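Assunto: Re: [regras-celula] Secção 4, verificação antes de gravar
De: Ainhoa Rivas
Data: novembro de 2024

A equipa Harkness escreveu:
> A redação atual de 4.2 pede "verificar a célula" antes de cada série.
> Verificar o quê? Em Burmont cada turno interpreta de maneira diferente,
> e das 2,488 séries de junho houve 187 devolvidas por falta de registo.
> Propomos uma lista fechada, ou então retirar o ponto.

Sou contra retirar o ponto. A lista fechada parece-me aceitável se separar o que pertence à célula do que pertence à tarefa. As 187 devoluções têm quase todas a mesma origem: o operador assinou a folha, mas não indicou a disposição inicial dos objetos.

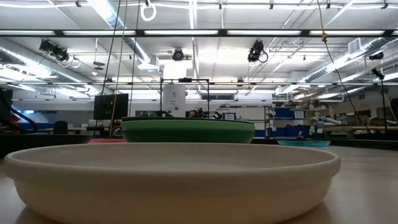

O ponto 4.2 deve tratar apenas de vistas e cabos. Para cada câmara fixa, o operador confirma que a zona de trabalho está visível e que nenhum objeto alto tapa os restantes. Uma taça grande em primeiro plano, como a creme que esconde parte da verde, é admissível se a disposição constar do registo; caso contrário, a série é devolvida. Os cabos que descem do teto ficam fora do volume de movimento do braço - isto já está em 3.7 e basta remeter.

O ponto 4.3 passaria a cobrir a garra. Texto proposto:

4.3.1 A garra parte aberta e sem objeto.
4.3.2 A vista do punho mostra ambos os dedos.
4.3.3 Recipientes pequenos ou transparentes ficam afastados do percurso dos dedos até ao objeto-alvo.
4.3.4 Qualquer alteração da disposição obriga a nova entrada no registo. 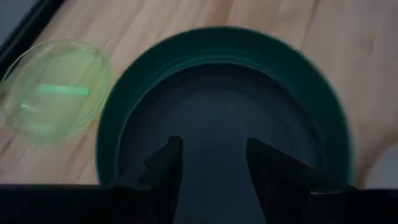

Quanto à periodicidade, mantenho a proposta de Plaltulbridge: verificação completa a cada 1,000 séries e verificação curta no início de cada turno. O Nieto (o nosso guião de controlo) já gera a folha curta, falta acrescentar-lhe o campo 4.3.4.

Dois pontos em aberto: quem assina quando há troca de operador a meio de uma série, e se 4.3.3 precisa de uma distância mínima em milímetros. Prefiro não fixar valor antes de termos medições de 2 células diferentes.

Comentários por esta lista, com o número do ponto no assunto.

Ainhoa Rivas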